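Wipe the Table Last

I have an opinion about wrist cameras, and I've been boring people with it since February, so I may as well write it down and bore everybody at once.

My opinion is that the most important part of looking after a small robot cell is the ten minutes when the arm isn't moving. I mean the setup check: where the light falls, what the camera on the wrist can see, and whether the tabletop under it is as plain as you think it is. Most of us rush through that part to get to the fun part. I did it for years, and I'm only a little ashamed.

Our cell is nothing fancy. One arm, one pale table, one small camera at the wrist, and a controller from Sindska that I've grown fond of the way you get fond of an old truck. It has 2000 hours on it now. Manee Hemmin set it up before I came along, and she left behind a binder with a startup routine in it that takes up one page. Wipe the table. Check the lamps. Bring the arm to its rest pose. Look at the wrist view before you load anything. I thought that last step was fussy, so of course I skipped it.

Then we had a bad week. The arm kept pausing over a stretch of table with nothing on it that I could find, as if it had seen something it wanted to think over. I swapped a cable. I reloaded the calibration. I called Brock MacDonald, who has fixed more of these than I've ever seen, and talked at him for 30 minutes about encoders while he ate his lunch. He let me finish and asked what the wrist camera was looking at. I said, "The table." He asked if I'd checked.

Well, no. I went and checked — properly, with the view blown up big on the monitor — and I've been a convert ever since. A table you'd swear is blank has shadows drifting across it, patches that lean green and patches that lean pink, and any little fleck shows up like a fly on a wedding cake. You can stand right beside the cell and miss all of it.
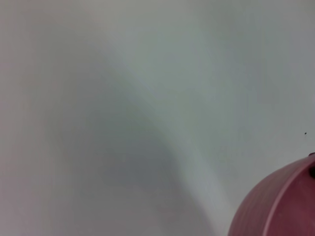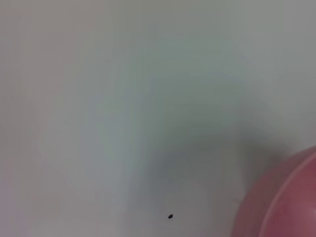 A black speck on a pale table, both times, and a soft shadow next to something pink.

Should you clean the lens or the table first when a spot shows up in the wrist view?

Move the arm a little before you clean anything. A spot on the lens stays in the same place in the view while everything else slides past, and a spot on the table slides along with the table. Once you know which one you have, clean that one and look again. If you grab a cloth and do both at once, the spot may go away, but you won't know where it came from when it shows up tomorrow.

I feel strongly about that because I spent so long doing it the other way. My whole method was to wipe everything in reach and hope. You can get by like that for ages, and you'll learn nothing about your own machine.

Shadows are the harder case, and here's where I part ways with some people I respect. Yolanda Valcárcel runs a much bigger floor than mine, and her view is that you tune the software until it shrugs shadows off, and then you leave the lamps alone forever. She has a point! Nobody wants to fiddle with a lamp arm every morning. But I think you should fix the light first, as far as a bracket and a bit of diffuser will take you, and only then ask the software to cope with what's left. We bolted our two lamps down and marked their feet with tape. It cost us an afternoon, and the pausing stopped the same day we did that and started wiping the table last, after all the reaching around was over.

(Yes, last. The binder says first. I love that binder, but you lean over the table to do the lamps, and sleeves shed. I've penciled in the change and I'm waiting for Manee to notice.)

The one thing I haven't settled is how often to do the full check. I do it at every start. Yolanda says weekly is plenty. I tried it her way for a while and caught myself putting it off until Sunday, and then until whenever, so every start it is for me. If you've got a cell that runs all night and never really starts, I don't know what to tell you. Tie it to the shift change, maybe, or to the first coffee.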